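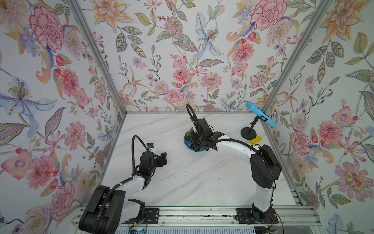 Damska Members' Forum > Interiors and Table Display > Wall Coverings

Thread: Large floral print on all three sides of a display corner
Status: Open

Posted by D_Hagedorn (Section Moderator)
Wednesday, 9:14 a.m.

Members are invited to comment on the use of a large floral print in a three-sided display corner. The section's present guidance recommends a patterned covering on the back wall only, with plain side walls. Several members have asked that this guidance be reviewed before the August edition is issued, and comments in this thread will be considered in that review.

The print under discussion has a pale ground with large blossoms, chiefly in pink, coral, orange and pale blue, with olive and gray leaves between them. The surface is white with gray veining. Members are asked to limit their remarks to the wall covering, the surface and the tableware.

Dörte Hagedorn

Posted by mpramanik
Wednesday, 9:52 a.m.

I wish to record my support for the existing guidance. A bloom of this size on the side walls competes with whatever is placed on the table. The back wall on its own would give sufficient color. I have used the Patwary papers in two corners of this type, and in both I was asked by the client to replace the side panels with a plain off-white.

I have no objection to the surface. The veining is faint and should cause no difficulty with small items.

Mizanur Pramanik

Posted by h.rathnayake
Wednesday, 10:30 a.m.

I must respectfully disagree with Mr. Pramanik. A plain side wall beside a printed back wall produces a hard line at the corner, and the visitor's attention goes to that line. With the same print carried around, the corner is much less noticeable. The pale ground also keeps the whole from becoming heavy.

I would ask members to consider the tableware together with the paper. My view is that a strong solid color with a small, regular pattern holds its place against a large, loose one.
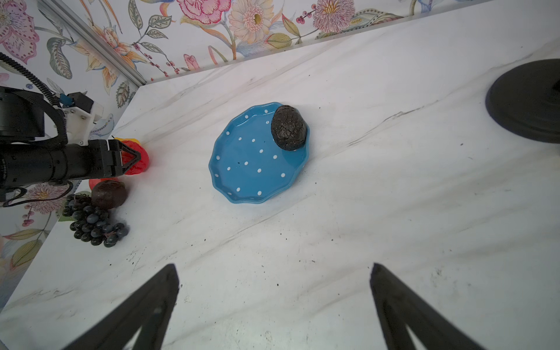
Blue plate with scalloped rim and white dots, with dark bun

The blue of the plate is deeper than anything in the flowers beside it, and the dots are far smaller than the blooms. The dark bun is also clearly legible on it. I would be content to see this combination listed as acceptable.

Hashini Rathnayake

Posted by mpramanik
Wednesday, 10:47 a.m.

I accept the point about the plate. I do not accept it for the produce. The red pepper stands next to a wall that already contains red berries and orange flowers, and the eye must work to separate them. The grapes fare better, being dark. If the print is to be permitted on three sides, the guidance should state that red and orange items are to be kept forward of the side walls.

May I also note the crumbs on the counter. On a white surface they are visible at once. The guidance on wiping down between settings should be repeated in this section, as members do not always read the one on food.

Posted by T_Majumder
Wednesday, 11:20 a.m.

A question of procedure. Does the review cover artificial produce? The current text refers only to "food items," and the Grurar chapter has interpreted this as excluding artificial fruit and vegetables. The pepper and grapes would then fall outside the guidance, whatever is decided about color.

Tanvir Majumder

Posted by D_Hagedorn (Section Moderator)
Wednesday, 11:41 a.m.

In reply to Mr. Majumder: artificial produce is within the scope of the review. The wording will be corrected.

Posted by b_quartey
Wednesday, 2:05 p.m.
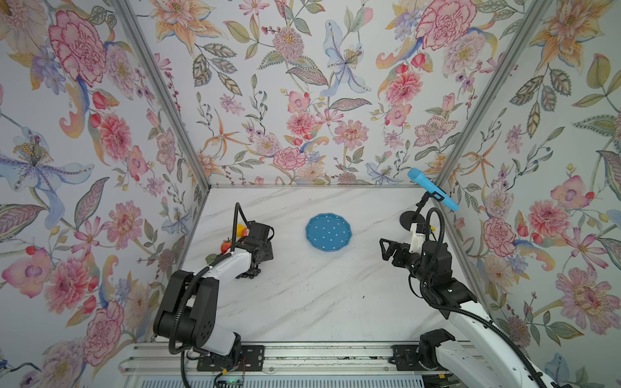 Long post. Reading time: 2 minutes

I write on behalf of the Nendis chapter, which maintains a number of small display corners and has some experience with prints of this kind.

Our first observation concerns placement. A round plate set near the center of the table, slightly toward the back, has white on all sides of it. The print then acts as a border, and the difficulty Mr. Pramanik describes does not arise for the main item. It does arise for small items near the back corners, such as the tomato-shaped red object at the left. Our chapter would support a recommendation that such items be brought forward, but we would not support a rule.

Our second observation concerns matching. Where one print is used on three walls, the panels should come from the same batch. Pale grounds vary between batches, and the difference shows most at the corners. Our chapter ordered one additional roll for a recent corner and considered the expense justified.

Our third observation concerns viewing distance. At 60 inches or more, the large blooms settle and the blue plate is seen first. Closer than that, opinions in our chapter were divided, and I do not claim that the matter is resolved.

We therefore request that the words "back wall only" be removed and that the choice be left to the member responsible.

Bernice Quartey

Posted by h.rathnayake
Wednesday, 2:33 p.m.

I support the Nendis request in full.

Posted by mpramanik
Wednesday, 3:10 p.m.

I cannot support removal of the words. I would accept "back wall preferred." I agree with Ms. Quartey regarding batches and would make that a requirement.

Posted by T_Majumder
Wednesday, 3:26 p.m.

"Back wall preferred" would be acceptable to me, provided that the paragraph on artificial produce is settled at the same time.

Posted by D_Hagedorn (Section Moderator)
Wednesday, 4:00 p.m.

Both wordings have been entered for the review. The thread will remain open for comments from other chapters. Members who wish to submit batch numbers or samples should send them to the section office and should not post them here.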